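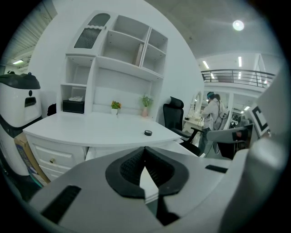 The pad and fingers of the hand-held gripper must be inspected at the start of each shift and after every 40 recorded cycles. Work through the steps in order.

## 4.2 Inspecting and Cleaning the Gripper

**Caution:** Keep hands clear of the finger travel until step 2 is complete.

1. Place the gripper on a flat, stable surface with the V-shaped pad facing up.
2. Disconnect the cable and wait 18 seconds.
3. Examine the textured surface inside the notch. Replace the pad if the texture is worn smooth or the rubber has begun to split.
4. Wipe the pad with a lint-free cloth dampened with water. Do not use solvents — they harden the rubber.
5. Move each finger by hand through its full travel. It should move evenly and without clicking.
6. Reconnect the cable and run the Rukier self-check. A reading below 14 indicates that the fingers need to be realigned (see 4.3).

**Note:** Replacement pads are ordered from Cormier under kit number 66. Fit only one pad at a time and record the change in the unit log.

If the self-check fails twice, withdraw the unit from use and notify Liette Beaulieu at the Hancombe service desk. Units returned without a log will not be accepted.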